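Tutdale Community Library
Children's Reading Room Working Group
Minutes of the December Meeting

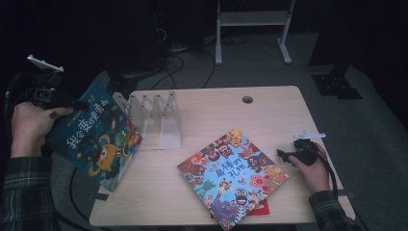 Present: Floarea Dobre (Chair), Luminița Nistor (Children's Collections), Dumisani Steyn (Facilities), Orestis Tsolakis (Minutes)
Apologies: Horațiu Dobre

The meeting opened at 4:10 p.m. in the workroom.

1. Minutes of the previous meeting
Approved with one correction. Under item 5, "Narkum shelving" should read "Narkum display units."

2. Chinese-language picture books
Ms. Nistor reported that the children's collection now stands at 2,333 titles, of which the Chinese-language section remains the smallest in relation to demand. Loans from that section reached 1,312 for the year to date. Families attending the Wednesday story hour have asked for more books dealing with feelings and everyday worries.

The group considered 我会变勇敢 ("I Will Become Brave") and 最棒的礼物 ("The Best Gift"). Both have monster characters on the cover and were thought likely to appeal to the same readers. Ms. Dobre asked whether they should be shelved by title or kept together. It was agreed to keep them together in a single face-out group until the spring review.

Mr. Tsolakis noted that the catalog records for this section give titles in romanized form only. Parents searching in Chinese characters do not find them. Ms. Nistor will raise the matter with the cataloging office at Rodton.
Action: LN

3. Book stands
Mr. Steyn presented the clear acrylic stand with upright slotted panels set in a zigzag row. Members were in favor of it on the grounds that covers remain visible and children can return a book without help. The following points were recorded:

The edges should be checked by hand before any stand is placed at child height.
Clear panels show fingerprints and will need to be added to the cleaning schedule.
Thicker hardbacks are to be tried in the slots before an order is placed.

Ms. Dobre asked that the stands not be used on the low window ledge, where the previous wire racks were knocked over more than once. Agreed.

A budget of $1,000 was approved for stands and signs combined. Mr. Steyn will obtain a written quotation from McGrath and circulate it before the next meeting.
Action: DS

4. Display desk
The group discussed moving one of the light wood-grain desks into the reading room for the new display. Mr. Steyn confirmed that the desk will fit between the pillar and the picture book bins. Ms. Nistor asked that the cable hole near the back edge be fitted with a cover, as small items are likely to be dropped into it. Mr. Steyn will look for a suitable cap in stores.
Action: DS

5. Labels
Deferred in the absence of Mr. Dobre, who holds the draft color scheme. Members were reminded that spine labels should not cover any part of a title.

6. Any other business
Ms. Nistor requested a second book cart for story hour. Referred to the general equipment list.

The meeting closed at 5:05 p.m. Next meeting to be held in the same room, date to be confirmed by the Chair.

Minutes taken by O. Tsolakis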